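Ticket 3974: Carpet tile seam, Benach office, first floor
Status: Open, waiting on supplier
Category: Flooring
Opened: 30/10/2023 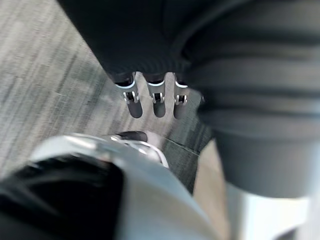

The tiles went down in June and were fine until the heating came on. Now one join can be felt underfoot, and a chair castor catches on it on the way to the window. The carpet is grey with a streak through it, and one section is darker than the rest. We would like the edge fixed and, if possible, the darker section swapped for one that matches.

Tiles are Revar, laid by Brokix. We have one opened box left in the store cupboard.

Update 1, facilities
Went over the join by hand. One corner lifts about 2 mm when pressed on the opposite side. No glue on the back, only the tackifier, and that has dust in it. Vacuumed the floor underneath, wiped it with a damp cloth, left it to dry and put the tile back. Flat when I left.

Update 2, requester
Lifted again by the next morning. Same corner. Please don't tape it, the last lot of tape left a mark by the kitchen door.

Update 3, facilities
Checked the arrows on the backs. The tile with the lifting corner is laid the same way as its neighbours, so direction is not the cause. It is slightly too big for the gap. Trimmed the long side with a straight edge and refitted it. Spare tiles in the cupboard are batch 159. The backs of the laid ones have a different batch on them, which would account for a colour difference. Tried a spare next to the dark section and it is too light the other way.

Update 4, requester
Corner is staying down so far. Chair goes over it without catching. Colour still shows, mostly in the afternoon.

Update 5, facilities
Asked Isah in supplies to order a box from the original batch. Brokix say they may have 20 tiles left over from another job and will look. If they can't find any, the plan is to move the dark section under the filing cabinets and use the tiles from there. Cabinets need emptying first. Leaving this open until Brokix reply.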